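Irnetti support desk – ticket 685
Queue: Standards and site rules
Product: Mockus two-arm table cell
Raised by: Brollov site
Status: Open, waiting on customer
Subject: "Two-metre rule" stops the towel sorting job, please confirm we can ignore it

Original request

We run a towel sorting job on the Mockus cell, rolled towels into fabric bins. Fleleck wrote our site rules and rule 2 says no one stands at the table while an arm is moving. With the rule on, the zone scanner halts the cell every time somebody walks up to look. Error 447 each time, then a manual reset. We think the rule was copied from a much bigger machine. The arms are light and the job is soft goods. Can you confirm in writing that it doesn't apply to us?

Reply 1 – support desk

No, we can't confirm that in writing. It may turn out you are right about where the rule came from, but "light arms" and "soft goods" are two different arguments and neither is a risk assessment. A towel won't hurt anyone. The gripper holding it might pinch a finger, and the elbow of the arm doesn't know what the gripper has in it.

Please send the speed limit set in the cell, the stop log, and something that shows where people stand during a run.

Reply 2 – Brollov site

Speed limit is 200 mm/s at the wrist. Stop log attached. Layout picture below.

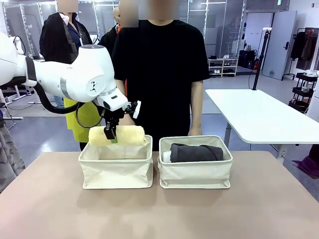
Left arm with the yellow towel at the left bin, people behind the table.

As you'll notice, everybody is on the far side. We don't see the problem.

Reply 3 – support desk

The far side is still a side. One person is directly behind the bins with a hand near the rim of the right one, and the left wrist overlaps their other forearm from this angle. We can't judge the real gap from one view and won't try. Under your own rule 2 as written, that position isn't allowed if the arm is moving. If the cell was paused at that point, the log should say so, and the log you attached has no times in it.

We also have doubts about the 200 mm/s figure. Is it a limit in the safety settings, or the speed typed into the job? The second kind can be changed by anyone who opens the job. We've been sent that number before when it meant the second kind.

Reply 4 – Brollov site

It's the job speed. We'll look at the safety settings. New log attached with times.

On the rule itself, Fleleck say it's "industry standard". Is it?

Reply 5 – support desk

Ask them which standard and which clause. We hear "industry standard" a lot and it's often a distance somebody found in an old slide deck. A separation distance should come from arm speed, stopping time and how fast a person can reach in – your numbers, measured on your cell. If Fleleck can show that working, keep the rule. If they can't, get it worked out properly. Until then the rule stands, inconvenient or not.

Checks to do before you write back

1. Read the speed limit from the safety settings page and send us the page, with the checksum.

2. Measure stopping time for both arms with the heaviest item you sort. Use the worst result, please, not the average.

3. Agree a start position and write it down: where the towels go, where the bins go, where both grippers wait. Put the standing place for people on the same sheet, marked on the floor with tape. At present the towels, bins and grippers look tidy enough at the start, but the person in the black T-shirt has their hands by the back edge of the table, just behind the bins, and nothing you've sent says whether that's meant to be a permitted spot.
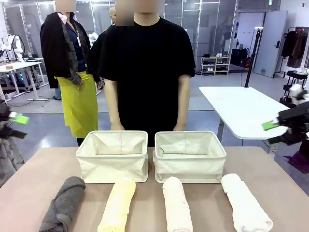 4. Decide who may reset a 447 and from where. The reset button should not be within reach of someone leaning over the bins.

5. Trigger the scanner from the back of the table as well as the front. Your log only shows front trips, which makes us wonder if the back is covered at all.

Reply 6 – Brollov site

Back zone was muted. It was done during commissioning and left that way. We have switched it on again and the job now stops even more often.

Reply 7 – support desk

Then it's doing what it was bought for. Leave it on. We're still waiting for items 1 and 2, and for Fleleck's clause number. Ticket stays open.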